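Home About Archive Contact

24 December 2018
by Ayele

Do you need a paid budgeting app?

Every December the ads come round again. Pindex wants 6 dollars a month to tell me where my money goes. I already know where it goes. It goes to the Mallgate parking lot and the food court upstairs.

I did the free trial back in April, so I'm not guessing. It sorted my purchases into 12 groups, and two of them were wrong every week. My dentist was "entertainment." I fixed it and it went back. 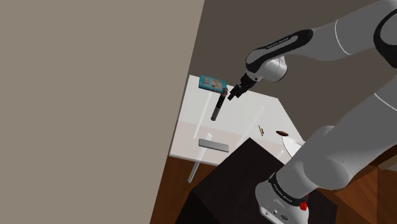 What the charts left out

The big claim was that I'd save 110 dollars in the first month. Saved compared to what? The app never said. I spent less that month, sure — I was also home with a cold for a good part of it.

I went back to a notebook. Groceries on the left, everything else on the right, add it up on Sunday night. It takes 20 minutes, less if I kept the receipts.

Maybe the paid version does more. If you've used it for a full year and can show me numbers, leave a comment and I'll read them.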